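Let the little ones skip the costume fee, at least in their first year. I have been taking children to the Satstead studio for 7 years, and I still wince every December when the bill comes home.
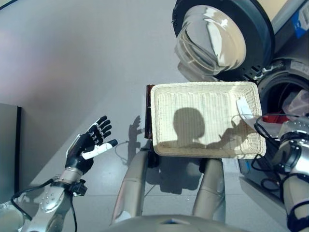
Some parents at Flerholm feel the costume is half the fun, and they would gladly pay 30 dollars for the sequins.

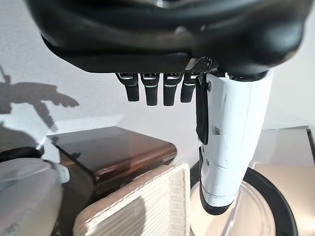
Recital day is long enough without a wardrobe change. My youngest danced for 180 seconds last Sunday and spent the whole afternoon fidgeting in scratchy netting – poor lamb! Black fingers, like the ones on the hand here, would make a fine cat costume, and a pair of plain gloves would do it.

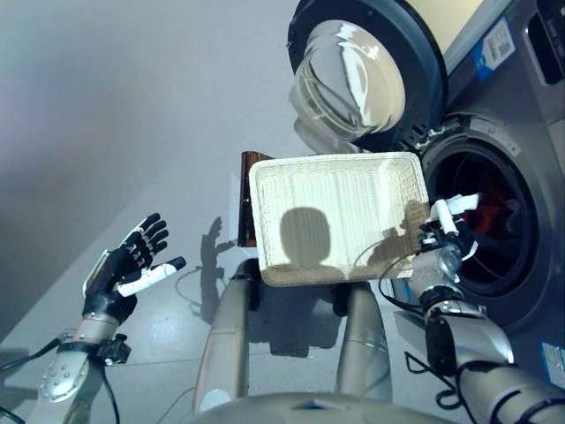 Opinion | Dance Families

So keep the tutus for the older classes, and let the babies twirl in their leotards.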